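3.2 Serving practice and portion size

Beverage portions were recorded at two community dining sites, Gidimia and Lellby, over 30 serving days beginning in June. Both sites offer a cold fruit drink with the midday meal, made up from concentrate in the kitchen and served in small plastic cups (Figure 2). Neither site uses a marked cup or a measured dispenser. Staff at Gidimia pour at the counter, while at Lellby the drinks are poured at the table once diners are seated.

We weighed each cup before and after the meal on a kitchen scale and converted the difference to millilitres. A total of 392 cups were weighed. Of these, 231 came from Gidimia and the remainder from Lellby. Cups that were spilled, shared or topped up during the meal were left out of the analysis, as were cups taken out of the dining room.

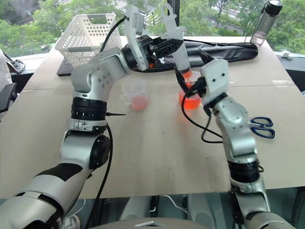

Figure 2. Fruit drink in small plastic cups.

Portions at Lellby varied more than those at Gidimia. Part of this may come down to where the pouring was done. At the counter, cups stand in a row and a short pour is easy to see beside its neighbours. At the table each cup is filled on its own, often while the server is talking with the diner, and diners sometimes ask for less. We did not record these requests - a gap we return to in Section 5 - so we cannot separate a server's habit from a diner's choice.

Leftover drink followed a different pattern. Diners at Lellby left less behind, even on days when the portions were larger. Earlier work at the Paiva day centre reported the same thing for soup and stewed fruit, and put it down to diners having a say in how much they were given. Our results fit with that account but do not test it.

Colour and flavour were not controlled. Both kitchens changed the concentrate from week to week according to supply, and the Fliris menu plan, which both sites follow, does not name a flavour. Diners' preferences were noted only when they were offered without prompting. These comments were coded separately and are reported in Section 4.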